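LISEZ-MOI : jeu « Skevwood, portes ouvertes de juin » 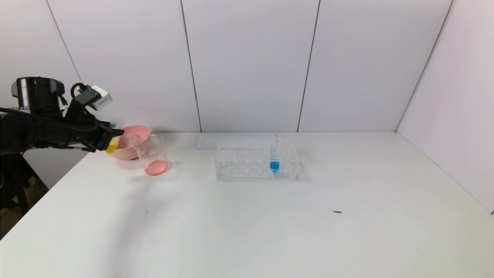
Catríona McGrath

Bonjour et bienvenue ! Si vous lisez ces lignes, c'est sans doute que vous êtes passé nous voir à l'atelier de Skevwood en juin, ou que quelqu'un vous a transmis l'archive en vous disant « tiens, regarde ça ». Dans les deux cas, prenez cinq minutes pour parcourir ce fichier avant de tout décompresser (je sais, moi non plus je ne lis jamais les LISEZ-MOI, mais celui-ci vous évitera de m'écrire).

Contenu

Le jeu rassemble les enregistrements de la démonstration « petite chimie » que nous avons présentée pendant la journée portes ouvertes. Il y a 3 740 extraits courts, répartis en 7 dossiers, un par passage devant le public. Chaque extrait est accompagné d'un fichier texte du même nom, avec la consigne donnée au bras et une ou deux lignes de remarques quand l'opérateur avait quelque chose à dire. Ifor Gwynne avait toujours quelque chose à dire, vous verrez, et ses remarques du quatrième passage valent le détour !

La démonstration

Nous voulions une tâche que tout le monde comprenne depuis le fond de la salle, enfants compris, et qui reste un vrai casse-tête pour un bras. Manipuler de la vaisselle en plastique transparent et des liquides colorés remplit assez bien ce contrat. Sur la table blanche, on a donc un bol rose que la pince tient par le bout des doigts, un bécher transparent avec un peu de liquide rose au fond, et un portoir en acrylique où se dresse un tube à essai au liquide bleu vif. Le transparent sur fond blanc, c'est beau et c'est une vraie misère pour la perception : le bord du bécher se devine à peine, et ceux d'entre vous qui travaillent sur la segmentation vont s'amuser (ou me maudire, au choix).

Les consignes étaient tirées d'une liste affichée à l'entrée, et les visiteurs choisissaient. On trouve surtout des prises et des déposes, quelques transvasements et une série de rangements dans le portoir. Les 770 extraits de transvasement portent le préfixe « tr_ » ; les autres n'ont pas de préfixe, ce qui était une mauvaise idée de ma part, et je la corrigerai dans la prochaine version.

Organisation des fichiers

passage_1 à passage_7 : les extraits, dans l'ordre de la journée
consignes.txt : la liste complète, en français et en anglais
remarques.txt : les commentaires des opérateurs, mis bout à bout
licence.txt : à lire, s'il vous plaît

Le passage 1 a commencé à dix heures, avec la salle encore à moitié vide, et le rythme y est plus lent que dans les autres. Au passage 5, Saoirse Ó Conaill a remplacé Ifor aux commandes au beau milieu d'une consigne, et l'on sent bien le changement de main : elle approche les objets de plus haut et referme la pince plus tard. Si vous entraînez un modèle sur l'ensemble, pensez à tenir compte de l'opérateur, indiqué à la première ligne de chaque fichier texte.

Limites connues

Une seule table, un seul éclairage, un fond de panneaux clairs qui ne change jamais. N'attendez pas de miracle si vous transportez le résultat dans une cuisine ! Les échecs ont été conservés, y compris les prises manquées et les consignes abandonnées, avec la mention « interrompu » dans le texte. Le dossier passage_6 contient en outre quelques doublons que Thiện Ông a repérés après la mise en ligne. Ils sont inoffensifs, mais ils faussent un peu les totaux si vous faites vos statistiques dossier par dossier.

Utilisation

Vous pouvez vous servir du jeu pour l'enseignement et la recherche, à condition de citer l'atelier. Pour tout autre usage, écrivez-nous d'abord, on répond volontiers, quoique pas toujours vite. L'outil de lecture s'appelle Trorkden et se trouve dans le dossier outils ; il faut la version 4 au minimum, les précédentes se perdent dans les accents des noms de fichiers.

Merci

À Fiachra Ó Ceallaigh, qui a tenu l'accueil toute la journée et répondu avec une patience d'ange à la question « est-ce qu'il sait faire le café ? ». À tous les visiteurs aussi, et en particulier à la classe du matin, dont les consignes étaient nettement plus inventives que les nôtres. Deux d'entre elles ont d'ailleurs rejoint la liste officielle, aux lignes marquées d'un astérisque.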